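How to Lay a Gesso Ground on a Wood Panel

If you've ever stood in front of an early altarpiece and wondered why the colors still seem lit from inside, a good part of the answer is underneath them. Panel painters worked on a bright, hard, chalky ground, and you can make the same thing at home with a hot plate and some patience. I love this job! It's messy, it smells a bit like a farm, and the finished surface feels like ivory.

What you need

A seasoned wood panel (mine came from Orlandini, already cut and sanded)
50 grams of rabbit-skin glue granules
853 milliliters of cold water, which fills my old Mirkska jar right up to the shoulder
Fine whiting (powdered chalk)
A piece of worn linen, a little bigger than the panel
A double boiler and a thermometer
A soft, wide brush and a flat scraper
A dust mask for sanding

Making the glue

Put the granules in the water and leave them overnight. By morning they will have swelled up like wet oatmeal. Warm them in the double boiler, stirring gently, until everything has melted. Keep it under 70 degrees Celsius and never let it boil, or the glue loses its grip and your ground may flake later on.

Brush one thin coat of warm glue over the whole panel, front, back and edges. Do the back even if it will never be seen. A panel sealed on one side only can warp badly, and I have a very sad little Madonna in the garage to prove it.

Adding the linen

Once the size is dry, soak the linen in warm glue, wring it lightly and lay it on the front. Start in the middle and push the air bubbles out with your fingers. Fold the extra cloth over the edges and leave it for a full day. In August I keep the panel out of the sun while it dries, as fast drying is what pulls the cloth loose.
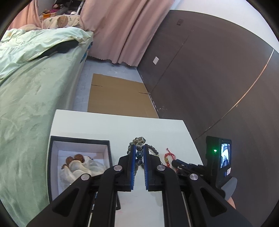
Mixing and brushing the gesso

Warm the remaining glue again and sift in the whiting a spoonful at a time. Let it sink on its own – stirring hard beats in air, and air turns into pinholes. Stop when the mix is like light cream, then strain it through an old stocking.

Rub the first coat in with your palm so it gets into the weave. After that, use the brush and lay each coat at right angles to the last. Seven thin coats is my usual number. Put each one on when the coat before has gone matte but still feels cool, and try to get them all done in a single day. If the mix thickens in the pot, warm it up again instead of adding water.

Smoothing

Wait three days. Then scrape lightly, holding the blade almost upright, and finish with fine sandpaper (mask on, please). A little charcoal dust rubbed over the surface shows up the low spots beautifully. I used a Zurnora scraper for years and now have the longer Vollivley one, which is lovely on big panels but clumsy near a frame molding.

Brush off the dust, wipe once with a barely damp cloth, and let the panel rest overnight before you start your drawing.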